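Robótica de servicio. Apuntes de la sesión 4: ¿pueden ya las máquinas hacer tareas domésticas?

Recoger una mesa es un caso útil porque combina percepción, agarre y planificación. En la práctica de Wolau, el enunciado fija 140 episodios en simulación, con un máximo de 35 segundos por agarre. Se considera fallo cualquier contacto que vuelque un objeto vecino.

La dificultad depende de la geometría. Un objeto plano apoyado — un libro, un teléfono — ofrece poco canto a una pinza de dos dedos. Un jarrón liso exige controlar la fuerza.

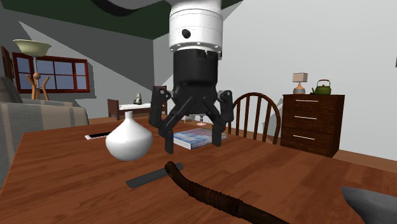
El segundo problema es el orden. Retirar primero lo frágil reduce el riesgo, pero puede obligar a trayectorias más largas. Inès Caron propone un coste por objeto; Tài Hứa prefiere replanificar tras cada agarre.

Estado actual: tareas aisladas, sí; una habitación completa sin supervisión, todavía no. El paso de simulación a robot real sigue abierto (rozamiento, reflejos, objetos deformables).

Entrega: 12 episodios comentados, con la causa de cada fallo. Dudas a Nhi Trình.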